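Pasamlow: Transkribierte Niederschlagsbücher der Station Stunemton

Stand: 19. Februar
Bearbeitung: Elínborg Vídalín (Transkription), Bjartur Mikkelsen (Prüfung, Dateiformat)

Überblick

Pasamlow enthält die Tageswerte aus den handschriftlichen Niederschlagsbüchern der Station Stunemton. Erfasst sind 1066 Buchseiten. Eine Zeile der Tabelle entspricht einem Eintrag im Buch. Monatssummen wurden nicht übernommen, sondern aus den Tageswerten neu berechnet und in einer eigenen Datei abgelegt.

Dateien

tageswerte.csv: Haupttabelle, UTF-8, Trennzeichen Semikolon, Dezimalkomma
monatssummen.csv: berechnete Summen, gleiche Kodierung
korrekturen.csv: Abweichungen zwischen Erst- und Zweitlesung 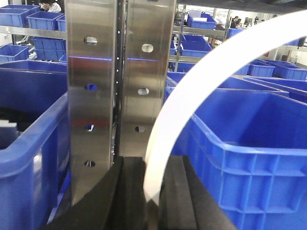 Felder der Haupttabelle

datum: Ablesetag nach ISO 8601. Der Wert gilt für die vorangegangenen 24 Stunden.
menge_mm: Niederschlag in Millimetern, eine Nachkommastelle. Leer, wenn keine Ablesung eingetragen ist.
form: R (Regen), S (Schnee), G (Graupel), X (nicht angegeben)
seite: laufende Seitennummer des Buchs
bemerkung: Randnotiz im Wortlaut, höchstens 255 Zeichen. Längere Notizen sind gekürzt und enden mit drei Punkten.

Ein Strich im Buch bedeutet »kein Niederschlag« und wird als 0,0 geführt. Ein leeres Feld im Buch bleibt auch in der Tabelle leer. Beide Fälle dürfen bei der Auswertung nicht zusammengelegt werden.

Transkription

Jede Seite wurde zweimal unabhängig gelesen. Bei 309 Einträgen wichen die Lesungen voneinander ab, meist bei den Ziffern 1 und 7. Entschieden wurde nach Vergleich mit der im Buch notierten Monatssumme. War auch diese unleserlich, steht in korrekturen.csv der Status »offen«, und die Haupttabelle enthält die Erstlesung.
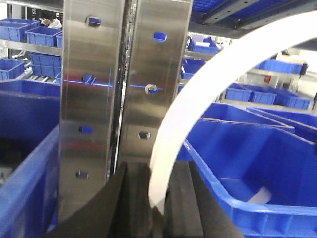
Bekannte Mängel

Die Bücher verzeichnen eine Verlegung des Regenmessers vom Standort Cairns an den Standort Oledo. Eine Homogenisierung der Reihe wurde nicht vorgenommen. Schneemengen sind vermutlich zu niedrig, weil der Messer keinen Windschutz hatte. Im Dezember fehlen in mehreren Jahrgängen einzelne Ablesungen; am Folgetag steht dann eine Sammelmenge, kenntlich am Zusatz »Sammel« im Feld bemerkung.

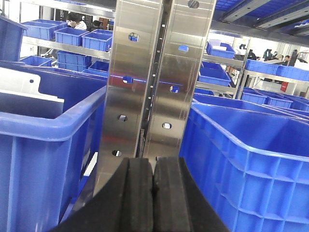
Einlesen

Dezimalzeichen und Trennzeichen müssen beim Import ausdrücklich gesetzt werden. Das Feld seite ist als Text zu lesen, da eingelegte Blätter einen Buchstabenzusatz tragen (etwa 112a).

Änderungen in Version 3

Feld form ergänzt
Doppelte Einträge an Buchwechseln entfernt
Monatssummen mit Sammelmengen neu berechnet

Korrekturhinweise bitte mit Datum und Seitennummer an Bjartur Mikkelsen.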